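My project was a robot arm that helps take old computers apart, built partly in my bedroom and partly at the Clomthorpe shared workshop, where I have had a bench since July. This report covers what I set out to do, how the build went, and what I would change.

## Why I picked it

My aunt runs a repair table in Hutthorpe and people bring her dead desktops and workstations all the time. Most of them get stripped for memory, processors and screws, and it's slow, fiddly work (I've done enough of it to have opinions). I wanted to see how much of the dull part an arm could manage if I kept the budget small and drove it myself with a hand controller.

I wasn't trying to make it think for itself. My tutor, Margaux Picard, was very firm that I should get the mechanics right first and leave the clever software for another year. I sulked a bit, but she was right!

## The arm

The arm is a second-hand Vasseur hobby kit with a reach of 700 mm. I bought it with two stiff joints and a missing base plate, so the first few weeks were all cleaning, greasing and swearing quietly. The base plate I cut from scrap aluminium at Clomthorpe, and it took me two goes, as I drilled the first one as a mirror image of what I'd drawn.

The motor controller is an Okenari board. It's cheap and it runs cool, but the manual is dreadful — half the pin names on the diagram don't match the ones on the board. I ended up making my own wiring chart and taping it inside the lid of my toolbox, and it's still the thing I look at most.

The gripper is the part I'm proudest of. I drew the fingers myself, long and fairly thin so they could get down between parts, with linkage arms either side that open and close them together. My first set flexed so much that they slid off anything heavier than a pencil. The second set is thicker at the root and I left the tips narrow.

I also put a little camera on the wrist. Before that I was driving with my chin practically in the computer case, trying to see past my own gripper. With the view on a screen I can sit back and use both hands on the controller, and my neck has stopped hurting.

## Software

There isn't much of it. One program reads the controller and sends joint positions, and another shows the camera view. The part that took longest was the speed limit. I wanted full speed for moving across the bench and a crawl once the fingers were inside a case, so there's now a button I hold down for slow mode. I should have made it the other way round, with slow as the normal setting and a button for fast. More on that below.

The power supply and the wiring both got redone once. The first lot of cable was too short, so every time the arm reached forward it tugged the plug and everything reset. Leave slack in your cables, please.

## Trying it out

I practised on a spare case with a block of wood in it before I went near a proper board. The idea was to build up in stages:

1. Move over the case and stop without touching the sides. Fine after an afternoon of practice, once I'd learnt to come straight down from above and not in at an angle.
2. Pick up loose screws from the bottom of the case. Mixed. The fingers can do it, but small screws roll, and a magnet on a stick beats my robot every time.
3. Work around a real motherboard. I used an old workstation board still in its chassis, with the memory slots empty and the processor in its socket, smudged with old thermal paste. Lining the finger tips up with the edge of the metal socket frame is good practice, and there are plenty of little parts nearby that you don't want to catch.
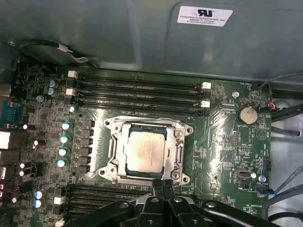 4. Lift a memory stick out of its slot. I haven't got there yet. The latches need pushing outwards and the fingers only squeeze inwards, so I need either a hook on one tip or a separate tool.

## What I'd do differently

Slow mode first, as I said. I forgot to hold the button one evening and gave the side of the practice case a proper whack, and it bent one finger tip enough that I had to remake it.

I'd move the camera as well. The gripper blocks the bottom of the view, so whatever is under the fingers is hidden at the very moment I care about it. A mount a bit further out to one side would help, and I've got a bracket half drawn.

I'd also keep better notes. My build diary is very thorough for the first month and then mostly says "fixed it", with no clue as to what or how.

## Still to do

- Redraw the finger tips with a small hook for the memory latches
- Finish the camera bracket
- Swap which speed is the default
- Send Margaux the corrected wiring chart, with the Okenari pin names as they're printed on the board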